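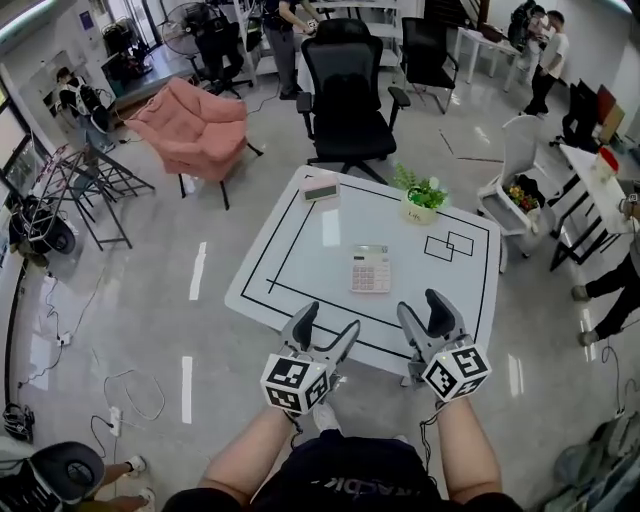
Figure 3. Shared table with calculator, clock and potted plant.

4.2 Small objects on shared tables

The claim we set out to test is a familiar one in the workplace literature: that a few personal items on a shared table make people feel the table is theirs, and that they then keep it tidier. We are not convinced. Most of the support comes from surveys in which workers were asked whether they liked having a plant nearby. Few people say no to a plant.

The table in Figure 3 holds a calculator, a small digital clock and a plant in a white pot. Under the Grutlow coding scheme the calculator counts as a tool, the clock as a shared aid and the plant as decoration. We followed the scheme so that our results could be set beside those of the Plomanitz study, but the line between the last two groups is weak. A clock that people rarely look at is decoration too, and the scheme has no way to record that. Black tape lines on the tabletop were not coded, as Grutlow treats them as part of the furniture.

Placement is the other trouble. The Volosus survey reads an object at the center of a table as being in use and one near the edge as stored. We found no good reason to accept this. In Figure 3 the calculator is at the center and the clock sits toward a back corner, and neither position tells us who last touched what, or why.
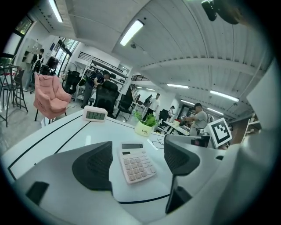 Workplace Studies Group, Department of Interior Design

The word "Life" on the pot raises a smaller point. Vidal codes any printed word on a desk object as a "message" and links messages to good morale. Pots are sold with words on them, and a buyer may simply have wanted a pot. Anel Mofokeng, who coded the tables with us, marked the plant as a message under protest, and her note is kept in the data file.

Of the 777 object records in the full set, 13 were changed when a second coder went through them. All but two of the changes moved an item between aid and decoration. Agreement looks high on paper, but the disputes fall exactly where the claim needs the coding to be firm. We therefore report totals for tools only and leave the other groups out of Section 5.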